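Iltberg opens its hand care bench at Lutbridge

Lutbridge, November 14, 2024 - Iltberg is very pleased to announce that the hands of its Plukport office robot now have a proper care routine of their own, and that the bench where the work is done is open to customers at our Lutbridge site.

Anyone who has kept a Plukport will know how much its fingers are asked to do. Cupboard doors are a good case - the hand has to come close to a thin door edge without knocking it, and a finger joint that has worked a little slack will soon show up there. Since May we have been checking both hands after every 342 door cycles, and we have been delighted with how steady they have stayed.

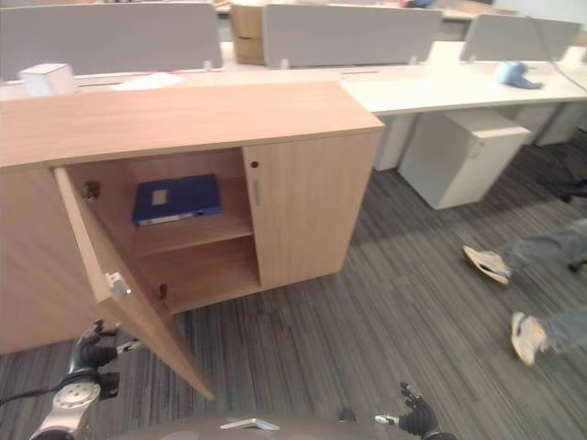
The Plukport at a low office cabinet, with one door open and a ring binder on the upper shelf.

The new routine takes two people very little time. The wrist joints are wiped down and looked over for play, the finger tips are checked for wear, and the cables are followed by hand from the arm back to the body. After that the head camera is lined up again with both hands, using the Kao alignment card that comes with every kit, and the robot goes back to a real piece of furniture for a trial before it is signed off.

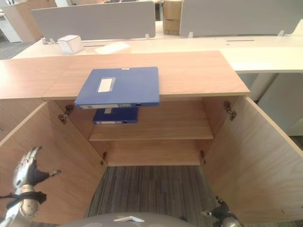

Both doors open, with one blue file box on the cabinet top and another on the shelf inside.

Each care kit holds 176 parts, from finger tips to wrist screws, and should see a robot through over three years of ordinary office work. Kits can be ordered from Iltberg now, and customers who would rather bring their robot to us - we do enjoy the visits, and the kettle is always on - are warmly invited to book a place at the Lutbridge bench through their usual Iltberg contact.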